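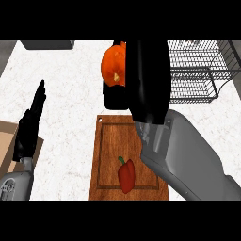

Red pepper on a wooden chopping board, marble worktop

Skeralura Home Help
Kitchens > Worktops and surfaces

Dull rings and a yellow patch on marble worktop, worth paying to have it polished?

Posted by Boglárka Kovács, 2024-09-30

We moved into a flat in Mestar at the start of the month and the kitchen has a white marble worktop. I have only ever had laminate before. I like it very much but I seem to be ruining it.

There are two sorts of mark. The first sort is dull rings and spots. You can't see them from straight above, only when you bend down and look along the surface towards the window. Some were there when we came, but at least three are mine. One is where I put down half a lemon and one is from the bottom of a wine glass. I have no idea what the third is. I wiped them all up the same evening and it made no difference.

The second is a yellowish patch next to the hob, the size of a saucer. It isn't dull, it is a darker colour than the rest and has a soft edge. I think the previous people kept their oil bottle there.

I have tried washing-up liquid and warm water, then a cream cleaner on one of the rings. The cream cleaner made that one worse, so I stopped.

A firm called Ruchti came out and quoted 580 to grind back, polish and seal the whole run, including the bit behind the sink. The man was pleasant and didn't push. He did say that it would mark again if we cooked in the normal way, which made me wonder what I would be paying for.

So what I would like to know is whether either kind of mark can be dealt with at home, whether sealing stops it happening again, and whether 580 is a fair price. We own the flat, so there is no landlord to ask. We cook most nights and have no plans to stop.

3 replies

Charoen Luangrath

You have two different problems and they need different treatment. I fitted stone for eleven years and this was the thing customers rang up about most.

The rings are etches. Marble is mostly calcium carbonate and acid eats it. Lemon, vinegar, wine, tomato, fizzy drinks, and most limescale removers will all take the polish off in a very short time. What you are looking at is a rougher patch of bare stone, with nothing sitting on top of it, so washing does nothing. The cream cleaner made it worse by scratching it.

The yellow patch is a stain. Oil has soaked into the stone and is sitting below the surface. That can often be drawn out.

For the oil, make a poultice. Mix bicarbonate of soda with a little water until it is as thick as peanut butter. Spread it over the patch and a finger's width beyond, as thick as a pound coin is wide if you have enough. Cover with cling film, tape the edges down and prick a few small holes in it. Leave it a full day, then take the film off and let the paste dry out completely before you lift it away with a plastic scraper. The drying is when most of the oil comes up, so don't hurry that part. Wipe with clean water and dry it.

It will look darker at first from the water. Wait a day before you judge it. An old oil stain usually needs several rounds, and a very old one may only fade. If three rounds make no difference at all, it may not be oil.

For the etches, you can buy marble polishing powder, which is a very fine abrasive you rub in with a damp cloth. It works on light etches on a polished surface. Do the smallest one first, in a corner if you have the choice. Give it a few minutes of steady rubbing, rinse, dry, and look along the surface the way you described. If you can feel the edge of the mark with a fingernail the powder won't shift it and you need someone with a machine.

Before you buy anything, check whether your top is polished or honed. Polished is shiny and shows a clear reflection of the window. Honed is matt. If yours is honed and you use polishing powder you will end up with shiny spots on a matt top, and they are harder to put right than the etches were.

On sealing: it slows down stains. It does not stop etching. A sealer goes into the pores so that oil and coffee take longer to soak in, and the surface itself is as open to acid as it was before. A lot of people are sold a sealer thinking it is a raincoat. To see if yours needs doing, put a spoonful of water on it and leave it for 20 minutes. If the stone has gone dark underneath when you wipe it off, it wants sealing. Try it in two or three places, near the sink and near the hob, as they wear at different rates.
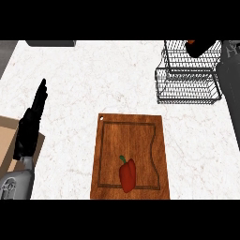 The other half of it is habit, and that costs nothing. Cut anything acidic on a board with a groove round it, and wipe under the board when you have finished — juice that runs underneath sits there longer than juice you can see. Keep oil and vinegar bottles on a tray or a plate. Put a cloth by the sink and use it on spills when they happen. For everyday cleaning use warm water with a drop of washing-up liquid, rinse, and dry with a tea towel. Nothing with lemon or vinegar in it, whatever the bottle says about being natural.

Your quote: I can't say without knowing the length, the condition and whether they are taking out old scratches as well. It isn't a silly figure for a full grind and polish with two people there all day. Ask them what they would charge to hone it. A honed finish still etches but it shows far less, as there is no shine to lose. For a kitchen that gets cooked in every night it is what I would pick, and I have talked a good few people into it.

Tilly_by_the_canal

had marble nine years, just stop worrying about it. mine is covered in rings and people still say how nice it is. spend the money on something else.

Baking soda does work on the oil though, did it twice.

Greenhill Pete

We had ours done last year, so for comparison. First firm wanted 198 just to reseal, no polishing. Second one charged us 143 to polish out the worst area by the sink and seal the lot, and it took a morning. Ours is a short run with no corner in it, so yours is bound to be more.

I would ask Ruchti for a price on the bad areas alone. Some firms won't do it, saying the repaired part will look different from the rest. Ours did look a bit different for a while and now I couldn't show you where it was.

For sealer I use Prakier, the water-based one. Wipe on, wait, wipe off before it dries. Make sure you do get it all off. I left a strip behind the kettle the first time and it dried to a smeary film, and I had to put more on to soften it before it would come away. Open a window. I don't think it matters much which brand you get as long as it says it goes into the stone and is all right for surfaces where food is prepared.

I disagree with leaving the poultice only a day. I did two days each time and it took four goes in all, over most of September. The stain was from a butter dish.

Also check your washing-up liquid. Ours turned out to be a lemon one with citric acid in it. I changed it to a plain one.

Comment from Boglárka Kovács

Thank you, this is very useful. I did the water test by the hob and by the sink. By the sink it went dark, by the hob it didn't, apart from the edge of the yellow patch. So I suppose the sealer has gone from one end and not the other.

It is polished, I can see the window frame in it. I have put the first poultice on and will leave it two days. I will ask Ruchti about honing and about doing only the part by the sink. Does honing make it feel different to the touch? I roll out pastry on it.

Comment from Charoen Luangrath

Slightly. It feels smooth like an eggshell where the polished top feels like glass. Pastry is fine on it, you may want a little more flour. Ask them to bring a honed sample of white marble so you can handle it before you agree to anything, and wait until you have finished with the poultice before they start. They should seal it again afterwards, so check that is in the price.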